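3.2 Charging bench and load profile

Field units were built from the Drunex panel kit and a Gemwood buck-boost board, both stock, both bought off the shelf. Battery pack is two cells in parallel. Intended user is a walker out for several days with a phone and a headlamp, so the load was set to match: phone topped up at night, headlamp two hours, GPS logger always on. No laptop. No camera batteries.

Logging was every 18 seconds on the indoor bench. Outdoors we went slower to save the card. The first run used the Bhardwaj method for estimating state of charge (voltage only, rest period before each reading) and this was kept for all later runs so the numbers can be compared. Known weakness: it reads high when the pack is cold. Not corrected here, see section 5.

Wiring losses measured seperately. Short lead, long lead, long lead with the cheap connector. The cheap connector was the worst of the three by a wide margin and was dropped from the design after the first week. Everything reported below is with the short lead.
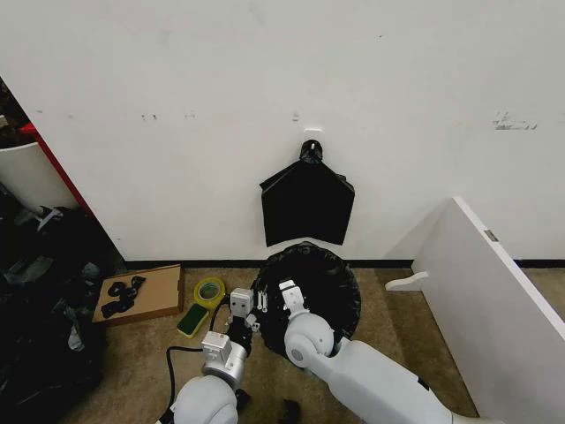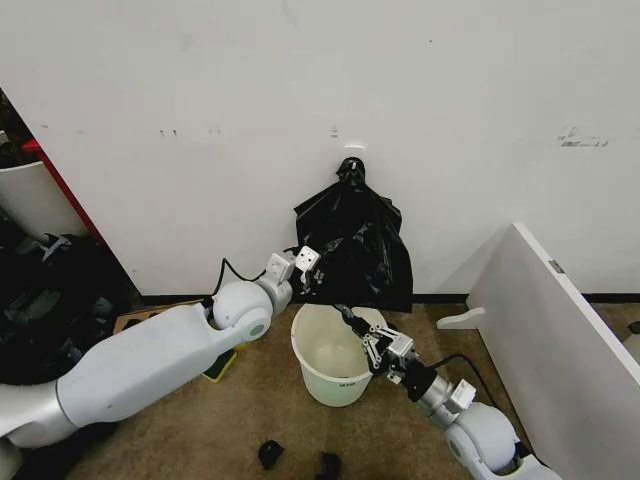
Figure 4. Black bag on a wall hook, with the black bin (first) and the white bucket (second) on the carpet below.

Panel output under cloud is the number that matters for this kind of trip. Full sun is easy, any kit can do it. Under thick overcast the Drunex panel gave 238 mA at best and dropped out completly whenever a branch shadow crossed one cell. Dropping out is worse than low current: the phone sees the charger vanish, wakes its screen, and burns more than it just took in. Over a morning of patchy shade the phone ended lower than it started. Fix was to never charge the phone straight from the panel. Panel to pack, pack to phone, with the pack output switched by hand.

The Brumura controller was tried as a replacement for the Gemwood board. Better tracking in changing light, but it draws 196 mW doing nothing, and on a dull day that is a real share of the budget. Went back to Gemwood. A version with a sleep mode might change this, we have not tested one.

Pack size next. Started from 1,000 mAh of spare capacity as the smallest reserve worth carrying. One dark day uses more than that with the GPS logger on, so the reserve was doubled and the headlamp moved to its own cell. Weight penalty small. The pack also rides inside the sleeping bag at night, which helps with the cold-reading problem above but means the output switch needs a guard. It got pressed twice in testing.

Results by weather class are in Table 2.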